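## 2. Planification de l'achat

1. Définir les tâches à confier au poste Ekimero avant toute demande de devis.
2. Relever la charge utile nécessaire et prévoir une marge de 20 %.
3. Réserver un plan de travail lisse, lavable, accessible aux deux bras.

Les préhenseurs Petek sont chiffrés à l'unité. Un poste à deux bras en requiert deux.

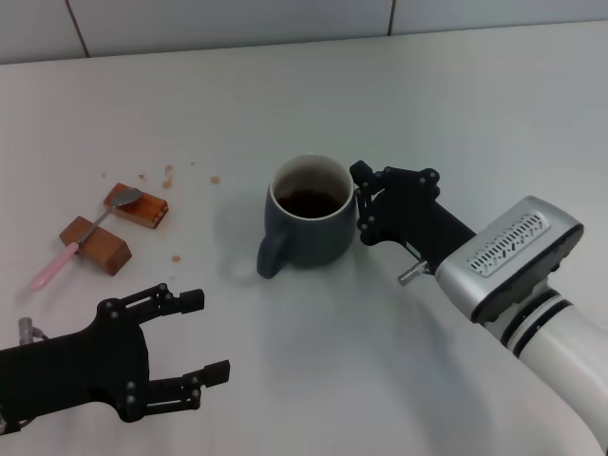
*Fig. 6 – Poste à deux bras : préhenseur droit refermé sur une tasse, préhenseur gauche ouvert.*

4. Inscrire au budget annuel 2 000 € de maintenance et 80 € de consommables de nettoyage.
5. Transmettre le dossier au service des achats avant la fin du mois d'avril.

**Attention :** la manipulation de liquides impose l'option d'étanchéité Lavura, à commander avec les bras.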